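3.2 Who writes the family death notice

I went into this part of the work thinking the eldest daughter would write it. My own gran's notice was written by my aunt at a kitchen counter in one sitting, and I suppose I'd taken that as the rule. So I was glad when Ailsa Tosh talked me into asking the question properly, with every family, and not leaving it to the end of the interview when everyone wanted their tea.

We spoke to 38 families in and near Talldale who had placed a notice in the local paper or on the funeral director's page. In 17 of them the first draft came from a daughter, which is a lot, but it's less than half and I'd have bet good money on more. The others were a real mixture - sons, widows, a grandson who was "the one with the laptop", and four people who had written their own years before and left it in a drawer with the insurance papers.

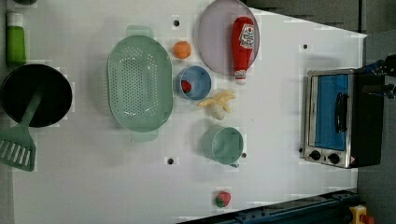

Those four are my favourites, I'll admit it. They're shorter than the rest and much ruder about work. One man gave his whole career at the mill a single line and then spent a paragraph on his pigeons (all named, with their best times). His widow, whom I'll call Mrs Hutsuliak here, changed one word before it was printed and wouldn't tell me which.

Drafts matter because so much drops out of them. Isla Semple and I laid the first versions next to the printed ones, and what goes missing is nearly always the small domestic stuff: how somebody made gravy, which chair was theirs, the hymn they couldn't stand. Jobs, dates and the list of survivors stay put. Families told us they cut for length, as you'd expect when the paper charges by the line, but the notices posted online for free lost the same sort of detail, so cost can't be the whole story. Angus Farquharson thinks people are copying the notices they grew up reading, and I've come round to his view (see Section 4, where he makes the case better than I can).

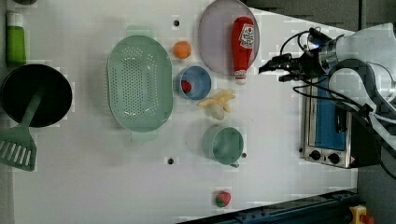 Figure 3. Green spatula lying across a round black pan, with a colander nearby.

Cooking deserves a word of its own, as it turned up in more first drafts than church did. It was hardly ever a grand dish. People wrote about the everyday tools and the way a parent used them, things as plain as the slotted spatula resting in the pan in Figure 3, and they wrote about them fondly and at length! Then somebody else in the family would read it over and swap the lot for "she loved to cook". Tymofii Panasiuk coded each of these swaps as a "flattening", a term I resisted at first and now use all the time. We come back to who does the flattening in 3.3, where the brothers-in-law have rather a lot to answer for.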